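Flesora open day, quick writeup

22 Jun 2019

Typing this up on the train before I forget it all. Flesora is the seed and bulb place out past Cutelov, they open the doors once a year and I finally got a ticket. Seven dollars, goes up next year aparently.

Got there late. Parking is in a field, wear real shoes. The sign-in tent ran out of maps before noon so I just followed people with strollers.

Started in the drying barn. Long slatted shelves, fans going, smells like onion skins and hay. They had 17 kinds of allium laid out in trays and you could pick up anything that wasn't tagged red. I want the little drumstick ones for the front bed – have wanted them for years. Guide said to plant deeper than the packet tells you. She also said squirrels leave alliums alone, which, good.

Then the seed bank. Cold room, you get a loaner coat. 2,335 varieties on the list taped by the door, mostly beans. Each one in a paper envelope inside a jar. They pull a few hundred every February and sprout them on wet paper towels to see what's still alive. Anything that does badly gets grown out that summer for fresh seed. Could have stayed there an hour but the coats had to go back to the next group.

Trial beds after that. Hot. The Prurkanier bean is the one everyone was crowding around, purple pods, climbs a 10 foot pole and keeps going. Tasted one raw. Bit grassy, fine. The Kpodo pepper was only in leaf so no tasting, but they had a jar of last year's flakes out and my lips are still going. Bought two packets of the bean. Should of bought four.

Lunch was a grilled cheese truck, long line. Skip it and bring a sandwich. There's shade behind the greenhouse and a tap for water bottles.

Last talk was on saving your own tomato seed. Scoop it into a jar with some water, let it get gross for a few days, rinse, dry on a plate. Not on a paper towel, it sticks. Label the plate right away. Somebody asked about saving from hybrids and the answer was sure, but you won't get the same tomato. 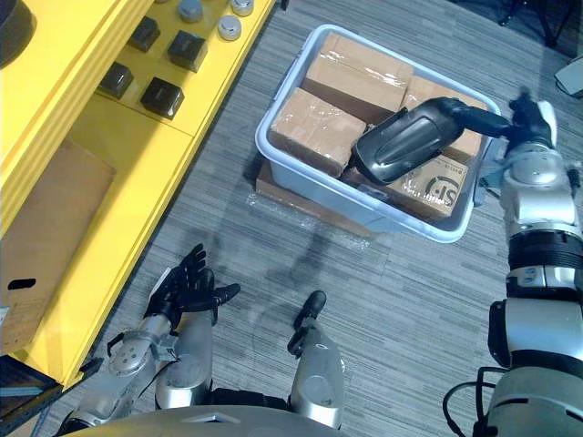
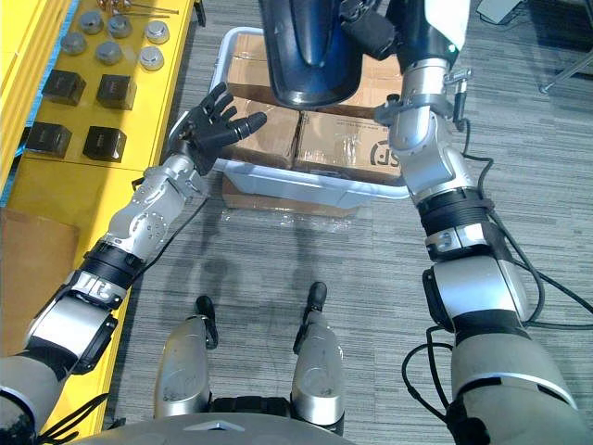
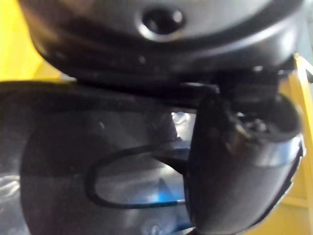

Comments (1)

beanrow_2 wrote: Went the year before and the Prurkanier took over my whole fence, so give it more room than you think. Pick them small or they go stringy. Did they still have the half price bulb table by the exit? I missed it last time and was mad all the way home.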